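Search this forum
Automation Safety Board – Garment Handling
3 replies | 2 shares

Stop request ignored on right arm

skirnir_ops wrote:
The Savchuk cell reported a fault this April. During a garment handover, the operator issued a stop. The left arm halted. The right arm continued for 3 seconds and then released. No injury was recorded. Santino Sepúlveda has suspended handovers until the cause is established. The operator's desk stands within the work area.
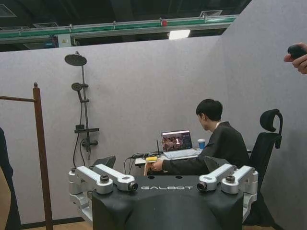
Which fault code was logged?
Code 23, loss of heartbeat on the right arm controller.

millrace wrote:
Code 23 indicates a communication fault. Our Milville site replaced the network cable and the fault did not return. I see no grounds for suspending all work.

I. Kushnir wrote:
I must disagree. A lost signal should stop the arm at once, whatever the state of the cable. The floor wiring also requires review, as power and data lines should be routed apart – and both kept clear of the seated position. 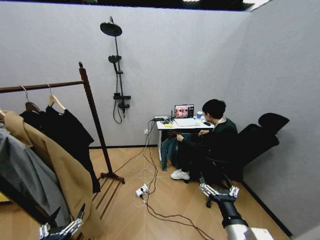
Interim measures

skirnir_ops wrote:
The suspension remains in force. Inna Kushnir's point on the stop behavior is accepted. The timeout setting will be reviewed with Zurnau before any cable is changed, and the logs will be posted to this thread.

Share (2)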